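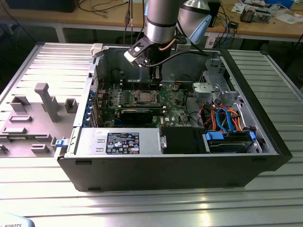 Teodor Ilie told us at the end of last season that he'd signed up to learn to program a robot arm and came away knowing the inside of a desktop computer better than the inside of his own kitchen. We've heard much the same from other members, and if it sounds like your idea of a good evening, please read on!

The Helenness Robotics Club is looking for 4 new student members for the Piko project, which starts up again in June. Piko is our attempt to get a robot arm to take apart old desktop computers, memory first, then cards and drives, and (this is the hard bit) to put a memory module back in its slot without bending anything. We'd like to enter the Dernari Student Challenge with it, where a team gets 10 minutes at the bench and the judges are kind but very thorough.

You don't need to have touched a robot before. Some Python helps, and so does patience, because a good deal of our time goes into moving a gripper by tiny amounts and then talking over what it did. We'd be especially glad to hear from people who like mechanical things, people who write clearly (our notes need you, badly), and anybody who has ever fixed a family computer and secretly enjoyed it. 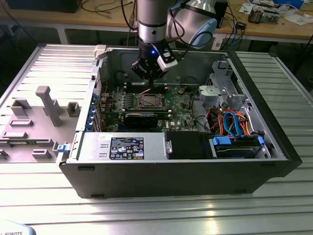 We meet for two evenings a week in the Cárdenas Building, starting at 6 p.m., and we ask new members to stay with us for the whole season if they possibly can. There's no fee. You'll be paired with an older member at first, and after that you're welcome to pick the part of the job you like best, whether that's gripper fingers, vision, or planning the order in which the parts come out.

To apply, write a few lines to Wálter Restrepo at the club desk and tell him what you'd like to learn and which evenings suit you. A résumé is fine but not needed. He answers everyone, though it may take him a few days.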